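Plisisard opens orders for its bench gripper kit

November 16, 2021

Plisisard has started taking orders for the Deneck, a parallel-jaw gripper kit meant for small arms and tabletop work. The kit comes with the gripper, two sets of fingers, a mounting plate and a cable. Loads of up to 500 grams are supported. The first batch is 63 kits, and shipping begins in March.

Nikola Dimitrov has had an early kit on his bench for 3 weeks. He mounted it with the supplied screws and had it moving the same afternoon. Most of his testing has been pick and place with fruit and toy vegetables inside a clear acrylic enclosure.
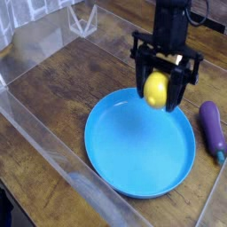
A lemon held over the plate during pick-and-place testing.

Dimitrov likes the finger spacing and the software, which lets you save grip settings for each object and call them up by name. He was less happy with the manual. The wiring page is hard to follow, and the section on grip force is only a few lines long. Spyros Karagiannis at Plisisard says a new version of both is being written and will go out with the first batch.

Spare fingers are sold separately in packs of 25. Readers who already own the older Durkora mount can keep it, but will need the adapter ring. Orders go through the Plisisard web shop or the Milošević sales desk.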